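Joltari at the Mullthorpe office – anyone else got one?

kotar_dan
They put the arm on our small parts desk in January. 2,264 items sorted so far, so says the dashboard. My job is now mostly sitting near it. 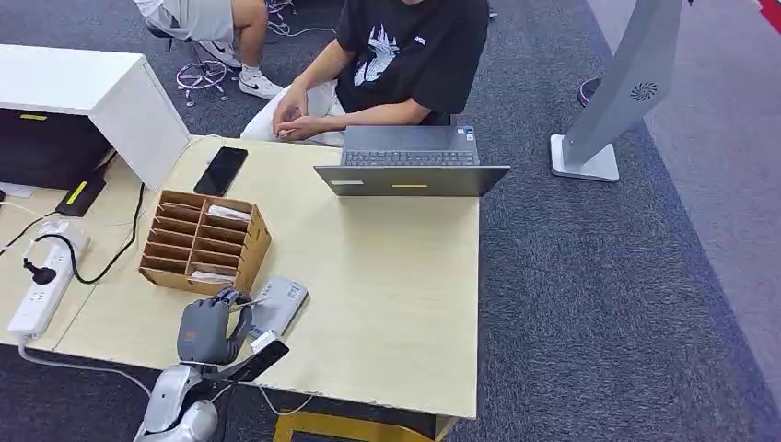
Arm side of the desk, laptop side of the desk

pennyw
Same here. Used to sort 500 a shift by hand, now I clear faults and fill in the log. Pay hasnt moved.

kotar_dan
Yep. Less reaching tho, my wrist is better. I'll give it that.
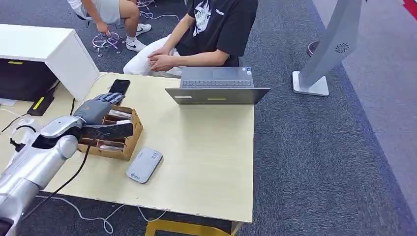 Hand over the slot box

Riaan Adams
Worst bit is the waiting – 20 minutes for support to call back and you're not allowed to touch the settings.

kotar_dan
We are, sort of. Kekana trained 2 of us. Everyone else has to come find us, which gets old fast. 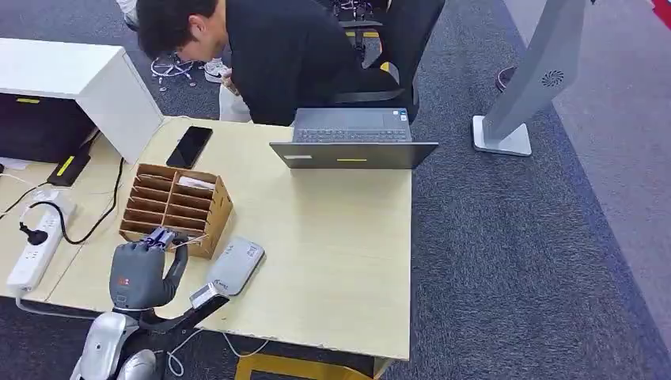
pennyw
Disagree on that, I'd take the training. Whoever knows the thing keeps their job.

Riaan Adams
Until teh next one sets itself up. Seen it happen at my last place.

kotar_dan
Maybe. Asked about a pay grade for it, got "we'll see". Fingers do ok on small stuff anyway 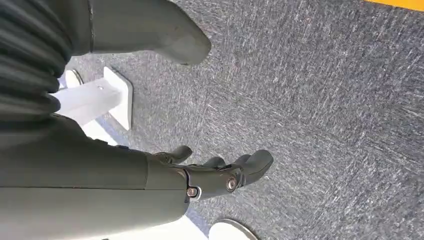

mulch44
Get the pay grade in writing before you train anybody else.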